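Glossy white tabletop: dull rings where plates and mugs sit
Posted by Uscombe in Surfaces & Finishes, December, 4:10 pm

I have a glossy white kitchen table with a faint grey grid in the surface. Dull rings have developed under the crockery. Dish soap and a microfibre cloth remove the grease but leave the rings. The colour is unchanged. Is this a deposit or damage to the gloss layer?
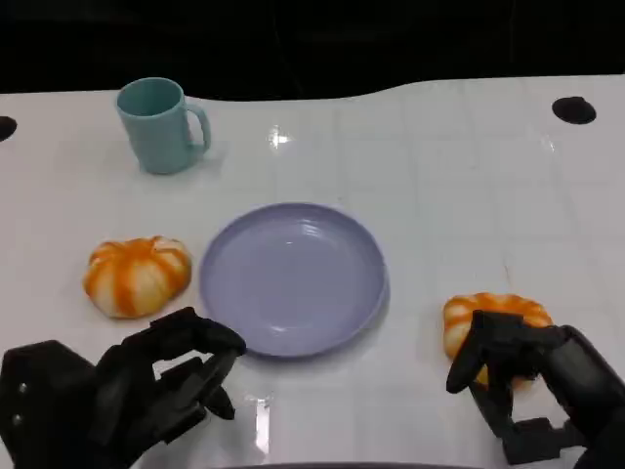
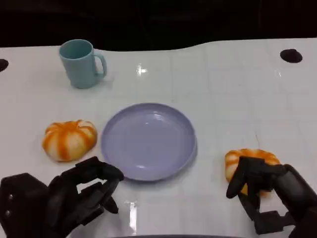
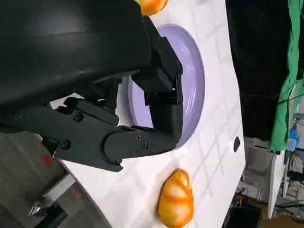 The lavender plate in the first and third photos; the teal mug in the first and second.

Kashindye
Test before treating. Wipe one ring with white vinegar diluted 1 to 4, leave it 2 minutes, rinse and dry. If the ring fades, it is limescale. If there is no change, the gloss is abraded. Unglazed foot rings on stoneware will do that to most coatings. Do not use vinegar if the top is natural stone.

For abrasion, wet sand by hand with 2,000 grit, then apply a fine plastic polish. Keep the pressure even. Stop if any colour comes off on the paper.

Flallen
magic eraser

Dekon
Don't use the eraser on gloss. It is a mild abrasive and will leave a larger dull patch. I agree with the vinegar test. Felt dots on the foot rings come off in the dishwasher, so use placemats.

2,244 views | 2 shares
Contact | Copyright | Back to top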